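Home Tips > Living Room & Desk > Small Things, Stands and Trays

Kitchen Laundry Living Room & Desk Workshop Archive Search

Last updated: 10 July 2024

Do you need a stand for your small stuff? Probably less than the shop says

Every February my sister gives me something for "getting organized," and this year it was one of those catch-all stands: a flat base with a bowl on the wide part and a post with little arms on the narrow part. You're meant to hang things from the arms and drop the rest in the bowl. I have a low opinion of products that promise to change how you live, so I put it on the table and waited to be annoyed by it.

I was annoyed, but less than I'd planned. These are the notes I ended up with, plus a few from readers who wrote in after the piece on key hooks.

The bowl is the weak half. Any bowl is. Give a household an open container and it fills with dead batteries, a button, and the screw from something you no longer own. The fancier the bowl, the worse it gets, and the sort with a jagged rim like a cracked eggshell is the worst of the lot. It looks fine in a store. At home you have to fish around under the edge for a ring. If you already have a stand like that, keep only one kind of thing in the bowl. Mine gets coins.

The post is better than I expected. Things that hang don't tangle nearly as much as things that lie in a heap, and you can see what you've got. Short arms will hold a cord, a bracelet, a ribbon, a ball of braided strands. They won't hold anything heavy, whatever the box tells you.
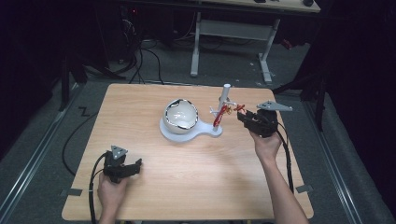

Hang the long pieces first and the short, bunched-up ones after. Do it the other way around and you'll be lifting everything off again to free the bottom one. Satish Vashisht wrote to say he sorts his by color. I don't see the point, but he says he's kept it up for 90 days, and I've never kept up anything that long.

Anything stringy should be shaken out before it goes up. Hold it by one end, let it drop, and pick at the loosest loop you can find. Pulling on the tight part makes it tighter. I've read that talcum powder helps with knots. I tried it on a piece of cord and got a knotted cord with powder on it.

Weight matters more than looks. A light stand tips as soon as all the hanging things are on one side, so spread them around the post. Slamet Ngui recommends putting a lump of museum putty under the narrow end. That worked for me on a painted shelf, but I wouldn't try it on bare or oiled wood until you've tested a bit somewhere it won't show. Putty can leave a greasy spot, and the packet is not going to mention it.

Now the table, which is what I get asked about most. People buy a pale wood top because it looks clean, then discover it looks clean only if there's nothing on it. Pale grain hides crumbs fairly well and hides pen marks not at all.

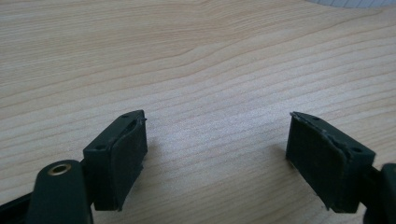 Wipe along the grain with a cloth you've wrung out hard, then go over it with a dry one. I've tested 4 "wood revivers" over the years and couldn't tell any of them apart from the damp cloth, apart from the smell. The Felthorpe one smelled best and left streaks. Ülle Lapiņa swears by cold tea, which I'd keep well away from anything light.

For scratches, leave the walnut trick alone. Rubbing a nut on a pale top gives you a brown scratch.

If something with a hard base lives on the table, stick felt dots under it and check them once in a while. They collect grit, and then you've got sandpaper on the bottom of your ornament. Cheap dots come off within weeks. So do the expensive ones, in my experience, and a pack of 200 cheap ones will see most people out.

One last thing on where to put the stand. Everybody says by the front door. I had it there and walked past it with my hands full every evening. It went back to the table, close to where I sit down, and it's been used ever since, mostly for coins.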